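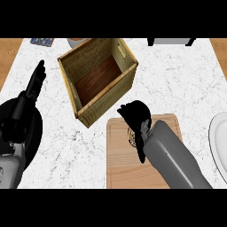 October, workshop log, late afternoon
Posted by the bench | Print | E-mail this entry

Okay, madder again. I've been putting off this entry for ages because the last dye bath was such a mess, but I pulled the skeins out this morning and I want to get it down while I still remember what I did. The color I'm chasing is somewhere between brick and rust, with a bit of brown in it so it doesn't go orange under a lamp. If you want to know the target, look at the wood in the bottom of the wicker basket, that reddish-brown with the grain running through it. The straw color on the rim would be lovely too, but that's a weld job and I'm out of weld.

Wool was the Grivo two-ply again, 310 grams of it, scoured the night before with plain soap and left to soak. Mordanted with alum at 15 percent, no cream of tartar this time. I know some of you swear by it! I just find it pushes madder toward orange on our water, and orange is exactly what I keep getting and don't want.

The roots came from Bronunden, the chopped kind. I like them better than the powder, which gets into everything and then you're shaking red dust out of the yarn for a month (still finding it in my apron pocket, by the way). Rinsed them twice in cool water to get the yellow off, threw that water out, then covered them and brought the pot up slowly. Added a pinch of chalk. Wool went in when the pot was hand-warm.

Temperature is where I blew it last time. I went off to answer the phone and it climbed way past where it should be and the whole batch came out the color of an old flowerpot. So this time I sat there with the thermometer like a babysitter and kept it at around 132 Fahrenheit for two hours, then turned off the heat and let everything sit in the pot overnight with the lid on.

Result: redder than I hoped, very even, a tiny bit blotchy on one skein where I tied it too tight. Figure-eight ties, loose ones -- I keep writing this down and I keep not doing it. The Etitz sock yarn I slipped in as a test took much less color, more of a salmon. Pretty, wrong project.

To pull it toward brown I dipped one skein in a weak iron bath, in for a minute and straight out. It's really close now, maybe a hair too gray. Next time I'd try half the iron and check it every few seconds.

Swatches are taped on page 31 of the big binder, behind the walnut ones. I left the second bath in the covered bucket -- please don't dump it, there's a good coral left in there and I want it for the Asante blanket edging.

Still to do: wash the iron pot separately, order more alum, rewind the blotchy skein.

4 comments | Shared 2 times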